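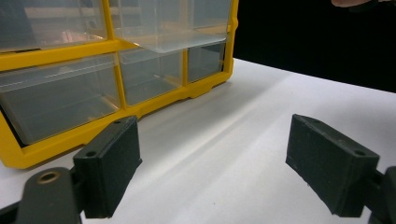 The repair table at Metano opens at nine, but the woman who runs it is usually in the shop since seven. She likes to have the first two hours for herself. When I arrived she was unpicking the lining of a grey wool coat, and she did not stop for the length of our talk, except one time to make tea.

She has mended clothes for money for 20 years. Before this she worked in the alterations room of a department store, where, she told me, the work was mostly trouser hems. "You can do a hem in your sleep, and some days I think I did," she said. "What I wanted was the difficult things. A moth hole in the middle of a sleeve, where everybody will look. At the store they would say to the customer, sorry, it cannot be done, and the customer went upstairs and bought a new one."

I asked her what changed. She said it was a cardigan. A customer came with it folded in a pillowcase, and the elbows were completely gone. The store refused the job. She took it home and knitted new elbows on the needles of her mother, with wool which was almost the right colour, but not exactly. "The customer cried a little bit, and then she asked me how much. I had no idea what to say. I said the price of the wool."

Today she has better ideas about the price, though it is still the part of the work that she likes least. A small darn costs less than a lunch. A full reweaving, where the threads are taken from a hidden seam and put back one by one in the damaged place, can cost more than the garment did. She explains this before she accepts the job, and about half of the people go home to think. Many of them come back.

The most expensive repair she did last year was a tweed jacket, for which she charged 417 dollars. The owner had worn it at his wedding and caught it on a fence many years later. "He did not argue at all. The ones with the cheap jackets argue," she said, and then she asked me to write also that some people with cheap jackets are very nice.

Since September she keeps a ledger. It is an ordinary school exercise book with ruled columns, and every garment which comes in receives a line: what it is, what is wrong, what she did, how many hours. She started it after she forgot how she had matched a certain green on a school blazer, and the brother of the first boy came in with the same blazer and the same torn pocket. I was allowed to look in it. The entries are short. One says only, "Zipper. Again."

It surprised me how much of the ledger is about thread. She buys most of it from a supplier called Flultine, which sells the ends of factory cones, so the colours are never the same two times. When she finds a good navy she takes everything they have. Navy is, in her opinion, the hardest colour of all, harder than white. In the shop it looks perfect, and then the customer walks out in the daylight and the patch is purple. She carries each navy job to the footpath and looks at it there, also when it rains.

We spoke for a while about visible mending, which is now in fashion. Younger customers ask for it by name. They want the orange stitches on the blue jeans, and a patch that does not pretend. I expected that a person with her training would be against it, but she was cheerful about the subject. "It is good if they like it. For me it is a holiday, I can choose any colour!" What she does not accept is bad stitching that is called visible mending afterwards. A darn must lie flat, she said, and the ends must be woven in, and if it makes a lump under the heel then it is not a style, it is a blister.

She teaches a class in the evenings, in the back room of the Palma library. The course is four evenings and the participants bring their own socks. She does not permit them to begin with a favourite jumper. On the first evening they only make a small woven square on a piece of old sheet, and they must unpick it and make it again. Some are disappointed by this. By the third evening, she said, the room is so quiet that you hear the heater.

Of the tools she had not much to say. She uses a darning mushroom with a crack in it, a pair of small scissors that no other person may touch, and needles that she throws away sooner than most people would. She once bought an electric fabric shaver and gave it away within the week. The iron she considers more important than the sewing machine. "If you don't press it, you didn't finish," she said, and pressed the coat lining to show me the difference. The difference was really large.

Toward the end I asked if she had ever refused a job. She thought about it while threading a needle. There was a silk scarf, she said, so old that it split wherever the needle entered. She tried on one corner, stopped, and laid it on a piece of fine net, so that it could at least be kept in a drawer without falling apart. She did not charge for it, and the owner brought her a lemon cake.

The grey coat was to be collected at noon. It still needed two buttons and the hem of the lining, and by this time there were already two people waiting at the door with bags, so I thanked her and let the first one in.

22 Feb 2022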